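Two Cups on Every Desk – speaker notes, Taha Nasr 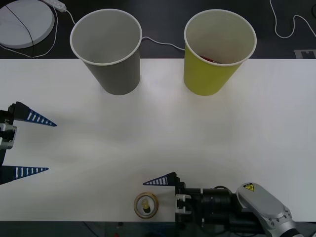 WORKSPACE & STORAGE

Slide 1. Leave the gray and yellow-green cups up while people find seats. Paper cups, white rims, one of each color. Say what the talk covers: small things on shared tables and where they go at the end of the day.

Gray cup is for things that go back to the supply shelf. Yellow-green is for things that stay at the table. Point out the small red and dark item in the yellow-green one – probably a marker or pen. Gray is empty.

Cups stand at the back edge, so the front of the table stays clear for work. Mention the cables behind them.

Endel office: tried this in March with 12 tables. A sleeve of 200 cups lasted nearly the whole year. Kazlauskienė wanted lids. We said no – people stop looking inside.

Ask the room: what is on your table right now that belongs to someone else? Give them 2 minutes. Take answers from the back rows first.

Next slide: labels.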